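Spoilers for the first season of "Bilyk" below, including the last episode.

Nomero put all of "Bilyk" up at once in January, and I finished it in four evenings. It is a space freighter drama with a small cast and not much shooting. If you liked the slower middle episodes of older ship shows, the ones where a fuel line breaks and everybody has to talk to each other, you will probably like most of this one.

The setup is simple. The Bilyk is an ore hauler on a 300-day run to the Jekov yards. On the second day out, the company that owns the ship goes bankrupt, so the cargo no longer has a buyer and the crew no longer has a contract. They can turn back and lose their pay, or keep going and try to sell the ore themselves. They keep going. The season is made up of 20 short episodes, and most of them cover a single shift.

The first four episodes are the strongest. The pilot, the cook and the two engineers all want different things from the sale, and the writers let them argue without picking a side. Episode three takes place almost entirely in the galley, where the cook reads out the food inventory while the others bargain over rations. It sounds dull on paper. I watched it twice. The sound work helps a lot here, with the air system running under every conversation and dropping out once, for a few seconds, near the end. None of the characters mentions it until the next episode.

Things get weaker when the ship stops at Notetti Station. The station is a trading post run by a family who buy salvage, and the show spends five episodes there when two would have done it. There is a smuggling plot that goes nowhere. The pilot's sister turns up, gives a long speech about their father and leaves on the next shuttle. She is never brought up again, even in the finale, when the pilot records a message home. I assume she is being saved for a second season, but in this one she takes up time the engineers could have used.

The Notetti episodes also look cheaper than the rest. The same corridor is used for the market, the docking ring and the clinic, with the lights changed. The ship interiors are much better. The Bilyk has low ceilings and patched panels, and by the middle of the season I knew how to get from the bridge to the cold store. When a fire breaks out in episode 13, that matters, because you understand exactly how far the younger engineer has to run.

Episode 13 is the best of the season. The fire is out within ten minutes and the rest is cleanup. The crew finds that 596 of the ore containers have come loose from the main clamp and will have to be dumped or secured by hand. The older engineer wants to dump them. The cook, who has been quiet for several episodes, refuses to open the cargo doors and sits down in front of the controls. It's a good piece of acting with very few lines in it.

After that the show moves quickly, maybe too quickly. The arrival at Jekov is over in one episode. The yard bosses offer a bad price, the pilot bluffs about another buyer, and the bluff works on the first try. After so many episodes about how hard it would be to make this sale, I expected more trouble. The ending is better. The crew splits the money, and the two engineers decide to stay on with the ship while the others walk off into the yards. The last shot is of the galley with the inventory list still on the wall.

The English dub is fine for the pilot and poor for everyone else. I switched to subtitles after episode 2 and would suggest doing that from the start. The subtitles on Nomero do run small, and there is no setting to change them on my television. The music is mostly a single piano theme, which I stopped noticing after a while.

I would recommend "Bilyk" with a warning about the middle stretch. You could skip episodes seven and eight without missing anything that comes back later. Watch 13 with decent speakers if you have them. Nomero has not said anything yet about more episodes, and the story works well enough if it stops where it does.
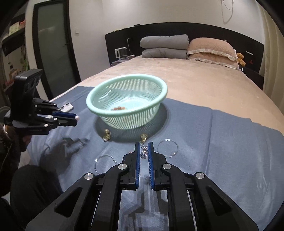

I'd keep episode eight, even though the smuggling plot is a waste. It has the scene where the cook trades away the spare clamp parts for fresh vegetables, and that's why the containers come loose in 13. The older engineer says so under his breath during the cleanup. I missed it the first time too, and only caught it with the subtitles on. Agree about the sister.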